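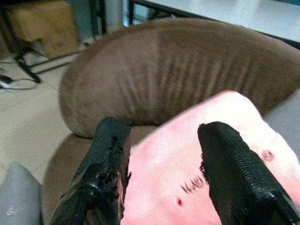 Pink fabric, held on both sides.

From: Karabo Mofokeng
To: Letano parents and tutors list
Date: 5 Oct 2019
Subject: Re: Reading aloud at home, second grade

Dear all,

thank you for the answers to my first message. I reply to the one from Mrs. Seneviratne below.

> My son reads the page well when I sit beside him, but the
> next day he guesses half of the words. Should I correct each
> one, or let him go on to the end of the story?
> He has 14 pages to read before the next class.

With my daughter I had the same difficulty in May. I corrected every word and she closed the book. Now I wait until the end of the sentence, and then I ask her to read it once more. Very often she finds the mistake alone. If she does not find it, I say the word and we continue.

About the 14 pages: I would divide them over several evenings. We stop after two pages, even when she wants more, and she tells me in her own words what happened.

I have also a question. The Drader reader has a word list on page 54. Do your children learn it by heart, or only look at it before the story? The teacher's note does not say it clearly.

With kind regards,
Karabo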